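Ticket 2000: Toaster, dining area
Status: open, again
Raised by: Nkechi Eze
Priority: Low (I had put High. Someone at Plernik Facilities knows better.)

Sunday, September 16, 2018
The two-slot toaster browns one side of the bread and merely introduces itself to the other. Setting six gives toast with a tan line. I have tried both slots, and I have tried turning the slice round, as the helpdesk suggested, which gets you the same problem facing the other way.

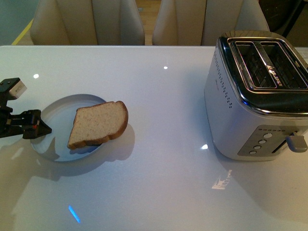
The bread is the ordinary speckled sort and does perfectly well in the toaster upstairs, so please don't close this as "bread issue". That was the March ticket.

Update 1
Reply from Ogundipe on the helpdesk: empty the crumbs and try again. Emptied. There were enough in there to bread a fish. No change to the toast, though the smell has gone.

Update 2
Asked to move it to another socket. Did so. Also asked whether the table is level. It is, as far as a pea can tell me.

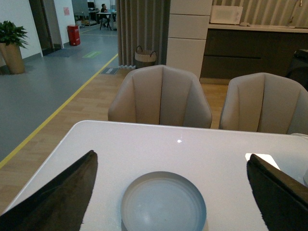 Two slices on the lowest setting, lever held down by hand for the first few seconds – both came out even. Without the hand, striped again. My money is on the lever not seating properly.

Next step: Ploltitz to send someone with a screwdriver. Until then I am the hand.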